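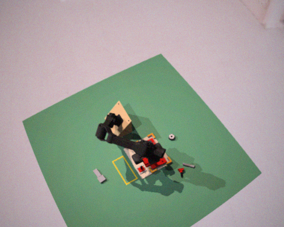

Lusska Self-Storage, Kullivport
Frequently Asked Questions

Last updated 30/04/2018

How do I rent a unit?
Come to the office on Khamphan Street or fill in the request form on this site. If you use the form, Ruth Benavides or Yeison Usuga will call you back to confirm the size and the start date. You will sign the agreement in person on your first visit.

What do I need to bring?
A government-issued photo ID and one proof of address, such as a utility bill or bank statement. Business customers also need a copy of their registration. We keep a copy of the ID with your agreement.

What sizes do you have?
Small, medium and large. A small unit is 5 feet by 5 feet and suits boxes, luggage and a few pieces of light furniture. A medium holds what comes out of a one-bedroom apartment. A large will take the contents of a family house if you stack carefully. You are welcome to look at an empty unit before you decide.

Can I switch to a different size later?
Yes, if one is free. The new rate starts the day you move, and we credit the unused part of the old rent. You have 3 days to clear the first unit without paying for both.

What is the shortest time I can rent?
One month. After that the agreement runs month to month until you give notice.

When is rent due?
On the first of each month. If you start partway through a month, the first bill is for the remaining days plus the next full month. We take checks, debit cards and most credit cards. We do not take cash at the gate or after office hours.

What happens if I pay late?
There is a grace period of five days. After that a late fee is added and your gate code stops working until the balance is paid. If you know you are going to be late, call the office before the due date. We can often work out a payment plan, but we can't take back a fee that has already been posted.

Do you ask for a deposit?
Yes, one month's rent. It is returned after you move out, less any unpaid balance or cleaning charge. Please leave a current mailing address — we still have deposit checks that came back undelivered.

When can I get to my unit?
The gate is open to tenants from 6 in the morning until 10 at night, every day of the year. The office keeps shorter hours, and these are posted on the Contact page. Gate hours do not change on holidays.

Can someone else go in for me?
Only if they are listed on your agreement. You can add up to three people at no charge. Each one gets a separate code, so please don't share yours. To remove a person, send us a signed note or stop by the office.

Do I use my own lock?
Yes. We recommend a disc lock, and we sell them in the office. You keep all the keys. We do not hold spares, so if you lose yours, the lock will have to be cut off and you will need to show ID first.

Are the units heated or cooled?
Building B is climate controlled. Building A is not. Wood furniture, photographs, instruments and electronics do better in Building B, especially in July, when Building A gets very warm in the afternoon.

What can't I store?
Food, plants, animals, gasoline, propane, paint thinner, fireworks, ammunition, tires and anything illegal. Lawn mowers and generators are fine once the fuel has been drained. If you are not sure, ask before you load the truck.

Can I work or sleep in my unit?
No. You can sort and pack for as long as the gate is open, but units can't be used as a workshop, a rehearsal room or a place to stay.

Is my property insured?
Not by us. You need your own cover, and we ask to see proof of it. Some renters and homeowners policies include items in storage, so check yours first. If you don't have a policy, we can sign you up for the Zovora tenant plan at the office.

How should I pack things to avoid damage?
Use boxes of the same size where you can and fill them to the top so they don't crush. Keep everything a couple of inches off the walls. Mattresses should have a cover. Leave a refrigerator door propped open a little.

Do you have carts and a truck?
Carts and hand trucks are free and are kept beside the elevator in Building B. Please bring them back when you finish. We do not rent moving trucks. The longest truck that can turn inside the gate is 19 feet.

How do I move out?
Give us ten days' notice in writing. Email is fine. Empty the unit, sweep it, take your lock off and let the office know. Rent keeps running as long as your lock is on the door, even if there is nothing inside.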